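The Last Ferry Out of Sustport

The ferry company had put up a notice in March saying the winter timetable would run until further notice, and by now everyone in Sustport understood that there would not be a summer one. The last crossing was set for a Friday. I bought my ticket the day before, from the window, because I thought the window might be shut when I needed it.

My mother had left me the house in Rarmont, on the other side of the water. I had not lived in it for a long time. The solicitor had sent the keys in a padded envelope with a letter telling me which one was for the coal shed. There was no bridge and there never would be. After Friday the only way to Rarmont would be by the coast road, 70 miles of it, and the last part was single track.

I got to the slip at half past four. It was raining a little and the wind was coming off the land. A few cars were already in the line with their engines off. I parked behind a bread van with Semeniuk painted on the back doors and turned off the wipers.

The man from the bread van got out and walked down to the water, looked at it, and came back. He tapped on my window and asked if I was going over for good or coming back by the road. I said I didn't know. He said he was coming back by the road, and that after this Rarmont would have to get its bread from somewhere else.

He gave me a roll from a tray in the back. I ate it with the door open and my feet on the wet concrete.

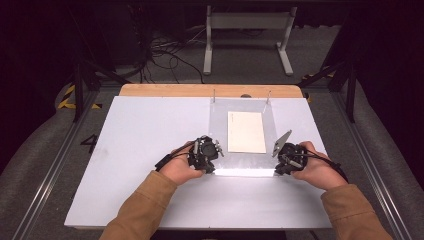
The ferry came in at five. It was the Lalix, the small one, with the ramp that had to be kicked before it would drop the last inch. As a child I had been frightened of that gap. My mother used to take hold of the hood of my coat when we walked on, and she kept hold of it until we were up the stairs and sitting down. I was too old for it by the end and told her so, and after that she put her hand in her own pocket and walked slightly behind me.

The deckhand waved us on one at a time. He was young and he did it the way he must have done it every day, with two fingers. I had expected more people. There was a couple with a dog, and an old man on foot with a shopping trolley, and a woman in office clothes who stood at the rail before we had even left and stayed there in the rain.

I went up to the saloon. The seats were the same orange ones, and the tea hatch had its shutter down. Someone had stuck a piece of paper to the shutter saying thank you for your custom over the years. The old man with the trolley sat across from me and took out a flask.

"They've been running it 100 years," he said. "Bar the war."

I said I hadn't known that.

"I was born over there," he said. "My sister was born on it. Not this boat. The one before."

He poured tea into the lid and drank it. Then he wiped the lid with a handkerchief, filled it again and held it out to me. It had sugar in it. I don't take sugar but I drank it all.

The crossing took as long as it always had, long enough to get cold and not long enough to read anything. I looked for the place in the middle where you could see both harbours at once. My mother said there was such a place and that you had to stand on the left side going over and the right side coming back. I stood on the left. The rain had thickened and I could see neither.
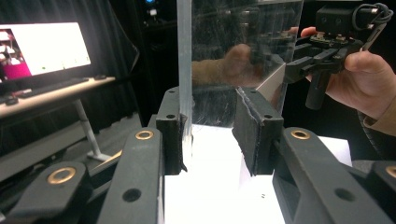 The woman in office clothes was still at the rail when I came out. She had taken something out of her bag, a small tin, and was holding it against her chest with both arms. I went round the other way so as not to pass her. When I came back she was putting the lid on and her hands were shaking, from the cold or from something else. She nodded to me and I nodded to her.

At Rarmont the deckhand kicked the ramp. It dropped, and the bread van went off first, then the couple with the dog, then me. There was a small crowd on the quay, some with umbrellas, and one boy with a trumpet he did not play. They clapped each car. I did not know what to do with my face, so I put the window down and said good evening.

The house was up the hill behind the chapel. The front door key was the one I had thought was for the shed. Inside it smelt of soap and of a cold chimney. The post had been put in a pile on the stairs by a neighbour, and on the hook behind the door was her blue coat with the ferry timetable in the pocket, folded to the winter page. She had underlined the 5 o'clock.

I lit the fire, which took me several goes. From the back bedroom you can see the slip if you lean, and I leaned. The Lalix was still there with her deck lights on. A little after seven she gave one blast and went out empty, round the end of the wall, and I watched until the lights were behind the headland. Then I went down and found some sheets.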